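Projet étudiant Dostine : rapport d'avancement, deuxième période
À l'attention du fonds Skenwood
Atelier de robotique Asine, avril

État général

Le projet avance moins vite que ne le laissait entendre notre dossier de candidature. Nous avions promis un bras capable d'assurer un petit service de boissons, de la préparation à la remise de la tasse. À mi-parcours, le travail porte sur un seul geste, remuer avec une cuillère dans une tasse, et je ne suis pas certain que les étudiants auront le temps d'en traiter correctement un second avant la fin de l'année. Je préfère l'écrire maintenant.

Le groupe se réunit deux fois par semaine, en fin d'après-midi. L'assiduité est bonne. Les étudiants ont pris en main la programmation du bras plus facilement que prévu, et la partie logicielle de base (trajectoires, ouverture et fermeture de la pince, arrêt) est acquise. Ce qui l'est beaucoup moins, c'est la méthode : on modifie trois réglages à la fois, on obtient un essai réussi et on annonce que le problème est réglé. J'ai demandé que chaque changement soit consigné avant d'être testé. La consigne est suivie à peu près une séance sur deux.

Travail sur le geste

La tâche a été réduite à sa forme la plus simple : une tasse blanche posée seule sur la table, une cuillère métallique tenue par le manche entre les doigts de la pince, et un mouvement à l'intérieur de la tasse. Le choix du blanc sur blanc vient des étudiants, qui trouvaient le montage plus propre. Pour la détection du bord de la tasse, c'est un mauvais choix, et ils ont fini par en convenir. Une tasse de couleur sera essayée à la prochaine période.

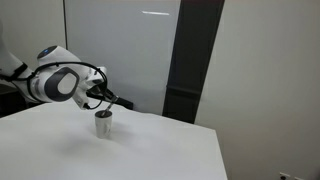
Sur les 456 essais consignés dans le cahier, 300 sont comptés comme réussis par le groupe. Je recommande de ne pas reprendre ce chiffre dans une communication publique. Le critère de réussite a changé en cours de route : au début, il suffisait que la cuillère reste dans la pince jusqu'au bout du mouvement ; on exige à présent que la tasse n'ait pas bougé non plus. Les anciens essais n'ont pas été réévalués et ne peuvent pas l'être, faute de relevés suffisants. De plus, la position de départ de la tasse est presque toujours la même. Nous ne savons donc rien de solide sur le comportement du système quand on la déplace.

La tenue de la cuillère reste la principale difficulté. Le manche est lisse, il pivote entre les doigts dès que le bout touche la paroi, et serrer davantage n'a pas donné d'amélioration mesurable. Une gaine souple sur les doigts est à l'étude. L'autre proposition du groupe, un manche imprimé sur mesure, résoudrait sans doute la question mais viderait l'exercice d'une partie de son intérêt.

Module Nigam

Le module de reconnaissance Nigam, développé par les étudiants de l'an dernier, devait être réutilisé tel quel. Il ne l'a pas été. La documentation tient en 4 pages, dont 2 décrivent une version qui n'existe plus. La reprise a coûté plusieurs semaines et le résultat demeure instable. Je maintiens une réserve sur la suite à donner à ce module.

Budget et demandes

Les dépenses sont conformes au plan. Aucune rallonge n'est demandée. Nous sollicitons en revanche l'accord du fonds pour remplacer l'objectif « service complet » par « geste unique, évalué sur positions variables », avec un critère fixé par écrit avant les essais. La démonstration de fin d'année serait maintenue, sous réserve que les essais ratés y soient montrés aussi.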